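Studio News: Prints & Making

Hello all! I'm finally back at the bench after the Jollholm fair (my feet have only just forgiven me), and I've started on a new set of small linocuts of the harbour steps at Natirgate.
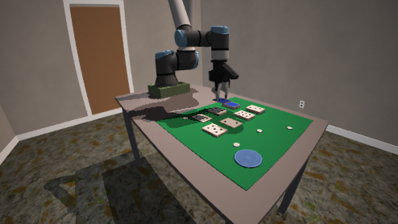

Tiles on the green mat, with the arm above.

I'm working in two colours this time, a soft grey and a proper inky blue, and the registration has been driving me up the wall. Atif Mughal lent me his pins and they've helped no end, although I still lost a whole morning to one stubborn corner. 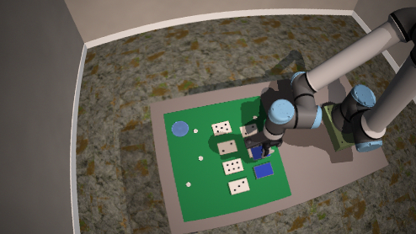 Choosing the blue took me ages. I mixed it far too green at first, then so dark it looked black on the damp paper. What I'm after is a flat, plain blue with no fuss in it, like the round one on the mat up there, and I think I've nearly got it. Wilma Forsyth says add a touch more extender, and she's usually right!

The paper is a lovely heavy Valwood sheet that I've been hoarding since last September, and it takes the second layer 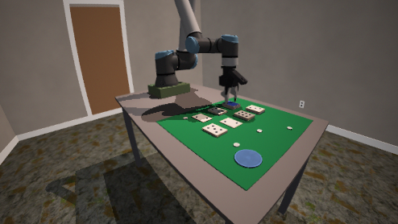
beautifully as long as I leave the first one a good week to dry. I'll be printing an edition of 7, each signed and numbered in pencil, plus 2 proofs that I'm keeping for myself (sorry). 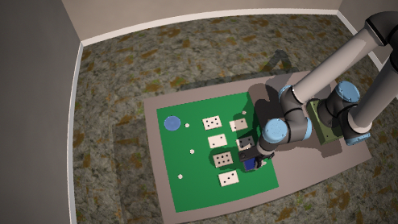
Where to see them

Waqas Rana is hanging the first few in the Donati window, so do pop in and say hello.

Tags: linocut, works in progress

Recent posts
Cleaning up after oil-based inks
Saqib Gilani on sharpening gouges
Notes from Jollholm

Contact the studio | © 2019 | Back to top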